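ok so people keep asking what my job even is now that Rolora brought the arms in, short thread

I used to pack grocery kits by hand. Cans, jars, pouches, box, tape, next. A good shift was 500 boxes and my wrists knew every one of them

Now I teach the arms to pick stuff up and I fix whatever they get wrong. Cans are fine. Pouches are a nightmare (ask me about the lentils) (don't)

There were 22 of us packing last September. Four moved over to training, the rest went to returns or the Grudport site, and a couple left. I miss the noise, we used to sing!!

Kgomotso was the fastest packer we ever had and she's the best trainer by a mile. She'll watch an arm go for a can and go "nope, too high" before it's even close

Pay went up a little for the four of us. It didn't for returns, and I think that stinks, and I've said so to Nouhaila, who runs the floor. She's taking it upstairs

Anyway my wrists feel great, my back hates the chair, and I've got peaches to get through before lunch
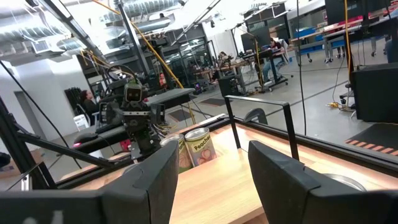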